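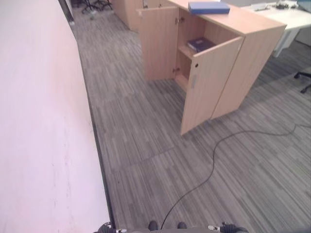
Cabinet, both doors open.

2026-09-03. Collating the Gamstead hymn manuscript against the 1955 Paterson edition. Of 228 verses, 169 agree to the letter. So much for "unchanged."

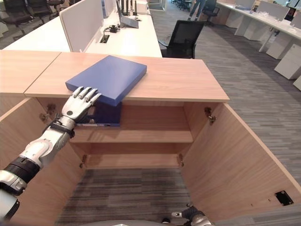

Gedier disagrees: most of the rest are spelling, and a chanter wouldn't hear any difference. Fair - but verse 3 has lost a whole line, and I'd hear that. 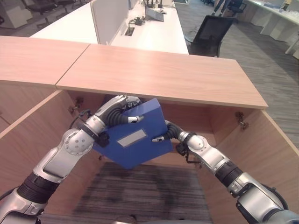

Blue folder at the cabinet.

Accent marks next. Paterson drops them whenever the page gets crowded.

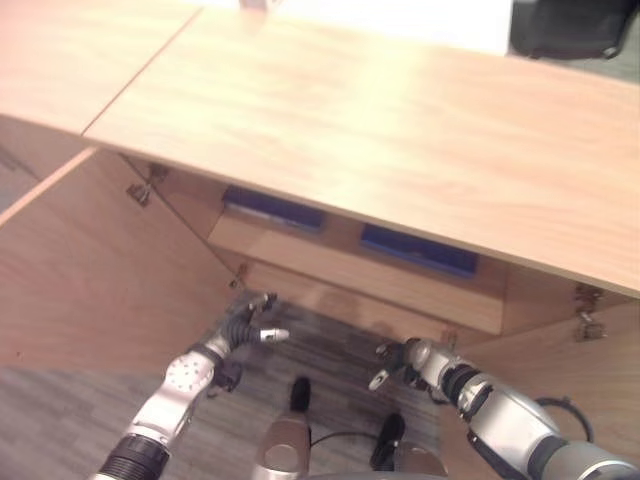 Entry by Tetau

Recheck verse 3 against the recitation tape before I get smug.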